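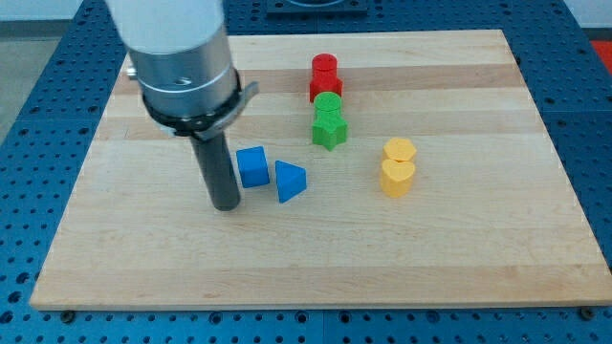

Home | Workshop | Finishing | Toys and Games | Contact

Colouring Wooden Shape Blocks in Matched Pairs

By Magnus Tennant
April 10, 2021

This page covers preparing, colouring and checking a small set of wooden shape blocks for sorting and stacking. The set is eight pieces in four colours: red, green, blue and yellow, two of each. The method suits any close-grained timber and does not need a spray booth.

The quantities below assume blocks small enough for a child to hold in one hand. For larger blocks, increase the paint and leave the drying times alone.

Choosing the shapes

Each colour pair should contain two different solids, and every solid needs at least one flat face. Cylinders are the most useful because they stack on nearly anything. A five-pointed star cut as a thick prism is also stable when laid flat, and a cylinder will sit on top of it without trouble provided the cylinder is no wider than the body of the star. Cubes can stand beside a partner or under it.

Avoid cones and half-rounds in a first set. They limit the number of stacks that can be made, and the curved surfaces are harder to coat evenly.

If you are cutting your own, mark the star on the end grain and saw the prism to length afterwards. Lachlan Ogilvie cuts his the other way, face grain up, and gets crisper points but loses one in every few to splitting. Either approach works if the inside corners are cleaned with a narrow file before sanding.

Materials

Water-based paint, toy-safe, in four colours
Sanding sealer, water-based
Abrasive paper in 120, 180 and 240 grit
Flat synthetic brush, 12 mm
Small round brush for the star's inside corners
Light-coloured wooden cutting board, rectangular
Lint-free cloth
Painter's pyramids or four finishing nails driven through scrap

I use Midetti paint, matte. Any matte paint sold for children's toys can be substituted. Read the label for the cure time as well as the touch-dry time.

Sanding

1. Sand all flat faces on a sheet of 120 grit fixed to a level surface. Move the block in a figure eight. Rotate it a quarter turn every few strokes.

2. Repeat at 180 grit. Check each base against a straightedge. A block that rocks now will rock after painting.

3. Break every edge lightly with 240 grit. On the star, take the same amount off each point. An uneven point is far more noticeable once the piece is a single solid colour.

4. Wipe down with a barely damp cloth and let the grain rise. Leave for an hour, then knock back the fuzz with 240 grit.

If you like a soft, slightly textured surface, skip the final pass on the sides and sand only the top and bottom. The paint will hold a faint nap.

Sealing

Brush on one thin coat of sealer. End grain will take more, so give the ends a second pass while the first is still wet. Once dry, rub lightly with 240 grit and remove the dust.

Do not seal one pair heavily and another lightly. The difference shows as a change in sheen between colours.

Painting

Paint one colour at a time, both pieces of the pair in the same session and from the same pot. If you have to mix a colour, mix enough for all coats and keep it covered. A pair mixed twice will seldom match.

1. Set the block on pyramids or nail points with its widest face down.

2. Paint the sides first, then the top. On cylinders, draw the brush around the curve in one direction and feather out the join.

3. On the star, load the small round brush and work the inside corners before the points. Wipe out any paint that pools.

4. Let the coat dry for 4 hours, turn the block over and coat the remaining face.

5. Apply a second coat in the same order. Yellow usually needs a third over darker timber. Red may also need one if it looks streaky.

Leave the finished set for 6 days before stacking. Paint that feels dry can still bond to another painted face under light weight, and separating the two will lift a patch from one of them.

Checking the set

Carry out the check on a plain, pale surface. A light wooden cutting board is good for this: it is flat, it can be moved to the window, and all four colours stand out clearly against it. The table underneath matters less, although a perforated top can leave marks in fresh paint if blocks are set straight on it.

Stack red on red, green on green and yellow on yellow, and stand the blue pieces side by side. Putting one pair next to each other and the rest in columns lets you compare both kinds of contact in one layout. Look for the following.

Colour match. The two pieces of a pair should read as one colour from arm's length. Check in daylight and again under a lamp.

Seat. The upper piece should rest without rocking. With a cylinder on a star, the points should project past the cylinder, leaving the outline of the star easy to read from above.

Line. Place one stack directly behind another and sight along them. A column that leans against its neighbour has an untrue face. Find which piece is at fault by turning the top one half a turn. If the lean turns with it, the upper piece needs correcting. If it stays put, look at the lower one.

Correcting a face after painting

Tape 240 grit to a flat surface and take a few strokes with light pressure toward the high side. Touch up with one thin coat. Restart the curing period for that piece only.

Storage

A shallow tray with a lid is enough. Keep the set out of direct sun, which fades red first. Wipe with a damp cloth as needed and dry straight away. Do not soak the blocks.

Related pages

Cutting a five-pointed star on the bandsaw
Brush care for water-based paints – Áine Ó Ceallaigh
Flattening a warped cutting board
Choosing timber offcuts for small toys – Keir Halliday
A sliding-lid tray for block sets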